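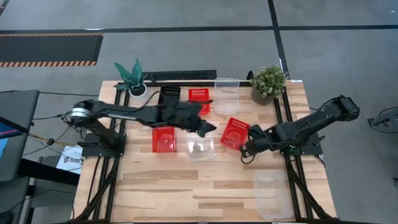

Trois paniers rouges et trois boîtes transparentes sur une table en bois.

Ranger, comment ça marche ?

Un panier, une boîte, un bac : tous servent à mettre des choses ensemble. Pourtant, on ne les choisit pas au hasard. La forme, la matière et les trous changent ce qu'on peut mettre dedans.

Pourquoi y a-t-il des trous dans certains paniers ?

Les paniers rouges de la photo ont des côtés percés, comme une grille. Par ces trous, l'air passe. Un chiffon un peu humide sèche mieux dans un panier à trous que dans une boîte fermée. Si on l'enferme, l'eau reste dans le tissu, et il finit par sentir mauvais. C'est ce qu'on appelle l'odeur de moisi. Elle vient de minuscules champignons qui aiment l'humidité.

Les trous ont un autre avantage : il faut moins de plastique pour fabriquer le panier. Il est donc plus léger à porter. Mais attention aux petits objets. Une perle ou une punaise peut passer au travers et tomber par terre.

Et les boîtes transparentes ?

Leur matière laisse passer la lumière. On voit ce qu'il y a à l'intérieur sans avoir à fouiller. Elles conviennent bien aux crayons, aux briques de construction, aux boutons. Les parois n'ont pas de trous, alors rien ne s'échappe par les côtés.

Le plastique, c'est quoi ?

La plupart des plastiques sont fabriqués à partir du pétrole. À l'usine, la matière arrive souvent en petits grains. On les chauffe, par exemple à plus de 200 degrés, et ils deviennent une pâte épaisse. Cette pâte est poussée dans un moule en métal. Elle refroidit, elle durcit, et l'objet sort avec sa forme définitive. Pour obtenir un panier rouge, on ajoute un colorant avant de mouler.

Un objet en plastique peut durer très longtemps. Dans la nature, il met des années et des années à se casser en morceaux de plus en plus petits. Il vaut donc mieux garder le même panier longtemps et le réparer ou le donner quand on n'en veut plus.

Trier avant de ranger

Trier, c'est mettre ensemble les choses qui se ressemblent. On peut trier par matière (les tissus d'un côté, le papier de l'autre), par taille, par couleur ou par usage. Il n'y a pas une seule bonne façon de faire. Dans une cuisine, on trie surtout par usage. Dans une boîte de peinture, la couleur est plus pratique.

À toi de jouer

Prends 3 récipients vides et pose-les sur une table. Rassemble des objets qui traînent dans ta chambre. Choisis une règle de tri et écris-la sur une feuille. Range tout. Ensuite, vide les récipients et recommence avec une autre règle. Quel tri a été le plus rapide ? Y a-t-il un objet qui ne va nulle part ?

Le mot à retenir

Perforé : percé de petits trous. Une passoire est perforée, une feuille de classeur aussi.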